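Velimir Ristić does not believe in the dishwasher tablet, and he would like forty minutes of your time to say why.

We met on a Friday in the back office of Begović, the hardware and kitchen shop he has run for 19 years and whose name he never bothered to change when he bought it. He had cleared a chair for me by moving a pile of catalogues to the floor. On the desk were a kettle, a jug with lines up the side and a cardboard box holding every brand of tablet he could get from his wholesaler.

"They put three colours in it," he said, turning one over in his fingers. "Why three? Ask them. I asked them."

Them, in this case, is Kellemex, which makes the tablet he likes least. He wrote in the spring to ask what the blue layer did that the white layer didn't. The reply, which he has pinned above the till, thanks him for his interest and says the layers work together for a deeper clean. He wrote again. The second reply was the same as the first with a different name at the foot.

I should say that I came to this as a doubter of a different sort. I use the tablets. My plates come out clean. I had read Ristić's long complaints in the trade newsletter and thought he was a shopkeeper with a grudge, and I'm still not sure he isn't. He sells powder at a better margin than he sells tablets, and when I put that to him he didn't much like it.

"I sell both," he said. "I sell more tablets than powder, many more. If I wanted to be rich I would keep quiet."

His case is a simple one. A tablet is one dose. A half-empty machine gets the same dose as a full one, and soft water gets the same as hard. Powder you can measure. You can also put a little of it loose in the door, so there is something to work with in the pre-wash, when a tablet is still shut up in its compartment. He has been telling customers this for years and says most of them nod and buy the tablets.

Where I think he is on weaker ground is the question of wear. Ristić blames tablets for dull glazes and cloudy glasses, and he keeps a shelf of ruined things that people have brought back to him. I looked along it. There were cloudy glasses, certainly, and a teapot that had lost most of its shine. But he could not tell me how hot those machines had been run, or how often, or whether anyone had topped up the salt. A shelf of ruined things in a shop is a shelf of things whose owners were cross enough to carry them back. The people whose bowls are fine stay at home.

"So you want a laboratory," he said.

I said I wanted something.

What he has is a notebook. For one winter he ran the machine in his flat upstairs on powder only, then went over to tablets, and wrote down each wash with a mark for how it came out. It comes to 418 washes, which is a lot of washing up for a man who lives alone, and he says his sister's family ate with him. The marks were his own. He knew which weeks were which. I pointed this out and he shrugged and said that he has eyes.

On price he is more convincing. The shop's own figures, which he let me copy, put a dose of Kemico powder well below a tablet, even if you're heavy-handed with the scoop. He thinks most people are. The scoop in the box is too big, in his view, and he tells customers to fill it halfway and see. Thirteen people have come back to thank him for that, by his count, and he says the makers would rather he kept it to himself. I have no way of checking either claim.

I asked about the newer sheets, the ones that come in a flat envelope and are meant to save on packaging. He laughed for some time. Gondent sent him a carton of them in October with a letter about the future of the kitchen. He tried one and found a gummy patch on the filter – only the once, he admitted, and he had folded it badly. He hasn't put the rest on sale. They're under the stairs.

"Everything is the future," he said. "Then it goes under the stairs."

He washes his own good pieces by hand, in a bowl, with ordinary washing-up liquid, and dries them on a tea towel straight away. Wooden things never go in the machine at all. On that I could find no quarrel with him. Wood swells and splits with heat and long soaking, and it's a rare spoon that comes through a year of it looking well. He would have said more about spoons, but the shop bell went and a man wanted hinges.

I've since bought a box of powder. I can't say I see a difference in the plates, though I am spending less, and I do miss not having to think about it.

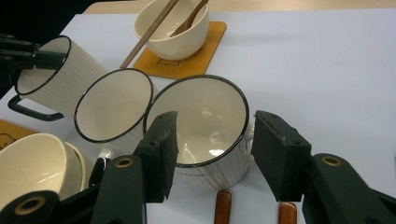
Lumturie Dervishi writes that the piece lets him off too lightly over the notebook. She changed to powder two years ago on the advice of a shop much like his, and her glasses went cloudy all the same until she had the water softener in the machine reset for her area. It had been on the lowest setting from the day it was fitted. She would like to know whether he ever checked his own before he started giving marks.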